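Jollo Community Help: Work and Income

Final paycheck withheld pending return of equipment. Is this permitted?
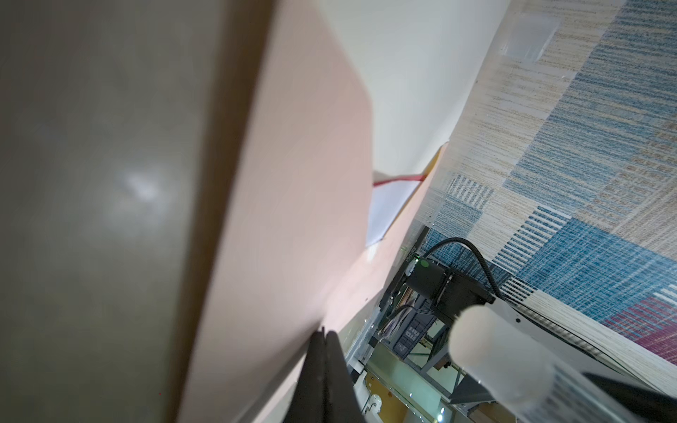
Takeshi Oshima
The first point to establish is which state you worked in. Federal law does not require an employer to issue a final paycheck immediately. Many states do set a deadline, and it may depend on whether you resigned or were laid off. Your state labor department will publish the rule, usually under "final wages" or "wage payment." Please add your state to the question if you would like a more exact reply.

Original question, posted in May
My position at Hatex was eliminated together with the rest of the order processing department. I was paid by the hour and had worked there for six years. The separation letter states that my final wages of $680 will be released "upon confirmed receipt of all company property." The property consists of a laptop, a headset and an access badge. I shipped all three by the carrier the company selected, and I hold the drop-off receipt. The human resources office replies that the warehouse has not yet logged the package.

I have two questions. May the company hold my wages for this reason? And should I wait for the matter to be settled before I file for unemployment benefits? My rent is due shortly and I have $300 in savings. I did not sign any separate agreement regarding equipment, as far as I can recall.

Answer 1 (marked as helpful)
Please do not wait to file for unemployment. A claim generally begins with the week in which it is filed, and weeks lost before filing are often not restored. An unpaid final check does not prevent you from applying. Report the wages for the period in which you earned them, and state that they remain unpaid if the form asks.

With regard to the check, wages for hours already worked are owed to you. In many states an employer may not hold the entire amount as security for property, although some states allow a limited deduction where the employee has agreed to it in writing. Review your onboarding papers for any such form before you write to the company.

I would then proceed as follows. Send a short written request to human resources and payroll. Give your last day of work, the amount owed, the date of shipment and the tracking number, and attach a copy of the receipt. Ask for payment by a stated day. If payment is not made, file a wage claim with the state labor department. Keep copies of everything, including the separation letter, as it sets out the company's reason in its own words.

Speak to your landlord before the rent is late. A partial payment with a written plan is frequently accepted, but obtain the agreement in writing.

Answer 2
My former employer, Ekpo, did the same and charged me $95 for a charger. I paid it. Call them every morning until they pay.

Answer 3
Abimbola Adeleke
I agree with the first answer on filing at once. I would add that severance is a separate matter from wages. If the company offers severance in exchange for a signed release, read the release with care and do not sign it merely to obtain the $680.

Replies to this question are closed.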